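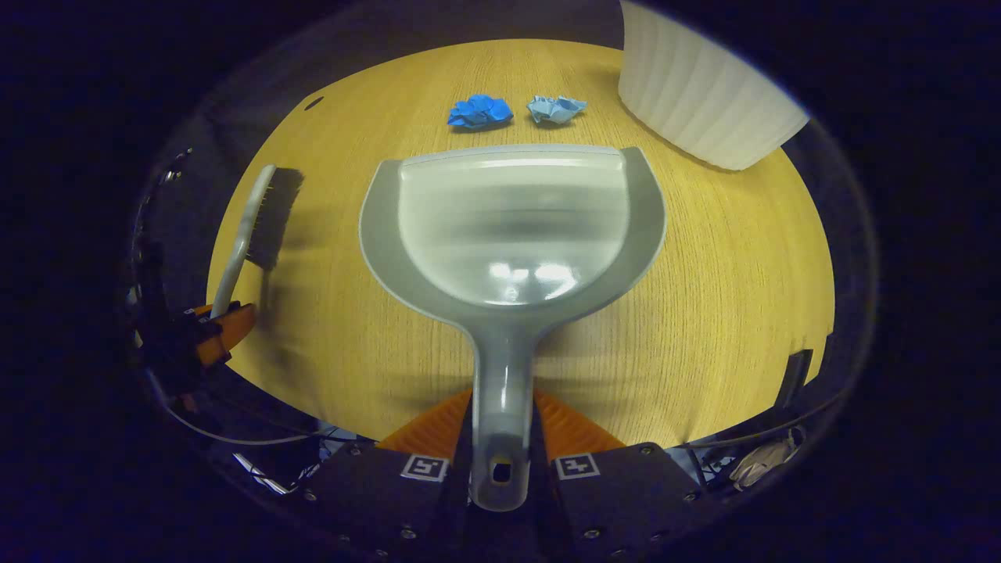 Esley Film Society
Minutes of the programme meeting, 10 June 2025

Present: eight members. Two apologies were received.

1. Minutes of the last meeting
Accepted with one correction. The hire fee for Evus was agreed for one screening, not for the whole season.

2. Evus
The distributor has confirmed the subtitled copy. Members who saw the film at the preview were divided about the length of the second half, but all liked the songs. It was agreed to show it with an interval, as is usual for this kind of drama.

3. Clenotance
The licence is still not signed. The distributor asks for a share of the door money and a minimum payment on top. The meeting found this too much for a small theatre — we will offer the share only. If there is no answer in two weeks, the evening goes to another title.

4. November season
Farahani was proposed as the opening film. Last year's opening sold almost 28 seats on the first night, and it was felt that a family comedy could bring more people. One member would have preferred a thriller. Agreed by majority.

5. Other business
The colour of the new posters was discussed, without decision. The sound in the back rows is still weak and will be tested before the next screening.

The meeting closed after item 5. Next meeting at the same place.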